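Why Does Stuff Fall Over?

Hi, it's Mỹ again! Last month I asked you to send me questions, and one came in from Cutden that I liked so much I pushed everything else out of the way. It said: "Why does my tower always fall down when I put the last one on?"

Oh, I know that feeling. I've had it with blocks, with books, with pancakes, and once with a whole pile of clean plates (my mom still brings that one up). So let's talk about falling over!

First you need to know about gravity, and you probably know a bit already. Gravity is the pull that brings everything down toward the ground. It pulls on you, your socks, your dog and the moon. It pulls on every tiny bit of a thing all at once. The top of your head is being pulled down right now, and so are your knees.

But thinking about every tiny bit is a lot of work, so scientists use a trick. They pick one spot in the middle of all that weight and pretend gravity is only pulling there. They call it the center of gravity. I call it the balance spot, because it's shorter and I'm the one typing.

Try finding one. Get a ruler and lay it across one finger. Slide it along until it stops tipping. There! The balance spot is right over your finger. Now stick a blob of modeling clay on one end and try again. You'll have to slide your finger toward the clay, because the balance spot moved over to the heavy side.

Every tower has a balance spot too. And there's one big rule about it, so I'm going to put it on a line by itself.

A tower stays up as long as its balance spot is above its bottom.

By "bottom" I mean the part touching the floor or the table. If you could hang a string straight down from the balance spot, the end of the string would have to land inside that part. If it lands outside, over goes your tower.
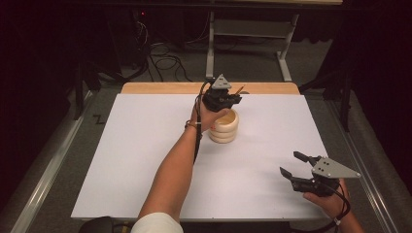
So what goes wrong with that last piece? Well, think about how a tower gets built. You put the second piece on a teeny bit to the left. You don't notice. The third one goes a teeny bit to the left as well, to match the second. Every piece is hardly off at all, but they add up, and the balance spot creeps sideways the whole time you're building. Then the last piece comes along and gives it one more little shove past the edge. Poor last piece! It gets all the blame and it only did a tiny part of the job.

There's another problem, and that's height. Stand up with your feet together and have somebody push your shoulder very gently. You wobble, right? Now spread your feet wide, bend your knees and have them do it again. Much harder to budge! You made your bottom part wider (your feet) and your balance spot lower (your middle). Wrestlers stand that way, and so does my cousin Hạnh Doãn when she's the goalie and I'm taking the shot.

Tall skinny things are the opposite. Their balance spot is way up high, so even a small lean moves it a long way sideways. That's why a tall vase goes over when you bump the table and a soup bowl just sits there.

Grown-ups who build real towers have to think about this all day long. When I was nine we took a trip to Stoltum to see the old clock tower, which has 200 steps inside (I counted going up and gave up counting coming down). The walls at the ground are so thick I could lie down in the doorway with my arms over my head and not reach the other side. At the top they're much thinner. All that heavy stone low down keeps the balance spot low too. Clever, and very cold to lie on.

Okay, your turn. You need a bunch of paper cups or wooden blocks, and a table that doesn't wobble.

Build a tower straight up, one piece on top of the next, and see how high you get. Then build one with a wide bottom row, a shorter row on top of that, and so on until there's just one piece at the tip. Blow on both of them. Bump the table a little. Which one goes first?

When you've done that, try the sneaky one. Build a short stack that leans on purpose, and keep nudging the top piece sideways a tiny bit at a time. Stop when you think it can't go any farther, then go one nudge more. You'll get a feel for where the edge is, and your hands will know it before your head does.

My best straight-up tower is 73 wooden blocks. Hạnh was supposed to be holding the cat.

Next month: why your fingers go wrinkly in the bath!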